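Sorting table news from Flolurgate, May

By Danish Satti

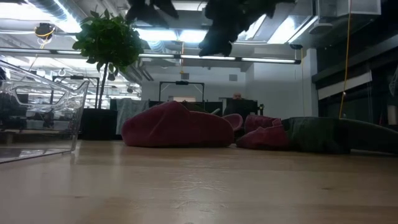 What happened at the fabric table

Our spring collection of clothes and textiles is now finished, and I would like to thank everybody who carried a bag up to the big room at Flolurgate. We received 318 kilograms in total. Last year it was less, and we were already proud then. The clear plastic bin at the end of the table had to be emptied many times, and I think the table itself deserves a small rest.

For the people who are new, I will explain how we work. Each bag is opened on the light wooden table and the pieces come out as they are, crumpled. We do not fold anything at the first moment. First we look at the color, then we touch the fabric, and only after this we decide where the piece will go. It sounds slow, but it is faster than folding a sweater nicely and then finding a hole under the arm. The dark reds and the dark greens have been very popular this spring, and some evenings it looked like Christmas on the table.

The bin is for pieces which are good enough to wear again. Please do not put wet things in it, also not for one minute. We choose a transparent bin so that everybody can see from the side how full it is. When the fabric reaches the rim, take it to the shelves by the door and bring the bin back to the left side of the table. If it stands on the right side, the people who come from the hallway bump against it.

Where the pieces go

Good clothes go to the Tosent shop, which this year took 490 pieces from us. They asked me to say that they still need children's trousers and warm socks, and that they have enough neckties until the end of the world. Worn cotton goes to the Jacquet workshop on the ground floor, where it is cut for cleaning cloths and for the filling of cushions. Fleece and other soft synthetic fabric we keep for the animal shelter. They use it in the baskets, and the old dogs like it very much.

Single pieces that we cannot understand go in the Odis box. Perhaps I should tell where this name comes from. Odis was the name printed on an old cardboard box in which we put everything strange: a sleeve without a sweater, half of a curtain, a belt from a coat which never arrived. The cardboard fell apart two winters ago and now we use a gray crate, but the name has stayed. At this moment the Odis box has 13 pieces. If you miss a long green scarf with one end finished by hand, please come and look, I am sure that somebody is sad about it.

Some requests for the next time

Please empty the pockets at home. In this collection we found two house keys, a library card and a chestnut. The keys are with me, and I give them back to the person who can describe the key ring.

Please close your bags with a simple knot. Tape is very strong and we have only one good pair of scissors. If you find a second pair in your kitchen which you do not use, we would be happy with it.

Please wash everything, but do not iron. I know that many of you feel ashamed to give a wrinkled shirt. It is not necessary to feel this. On the table all the clothes become wrinkled again after a short time, and your evening is better spent with a book.

Shoes we cannot take. I write this each time and each time there are shoes. The municipal container beside the parking lot accepts them, also when one lace is missing.

Mending hour

Several people asked if we can repair more things ourselves, before they go to Jacquet to be cut. I like this idea. We will try a mending hour at the same table, from 4 to 5 in the afternoon, in the weeks between the collections. I can teach to sew a button, to close a seam and to darn a small hole. For zippers I am not the right person, and I would be glad if somebody with more patience than I have would come to sit next to me. Thread we have in most colors, except a good dark red, which is finished.

Bring one piece of clothing, not a full bag. If you have a lamp with a clip, bring it too. The ceiling lights are bright, but for black thread on black fabric I prefer a lamp close to my hands.

You can register by writing your name on the list in room 808, or by putting a note in my mailbox. Please write also what you want to repair, so that I can prepare the needles.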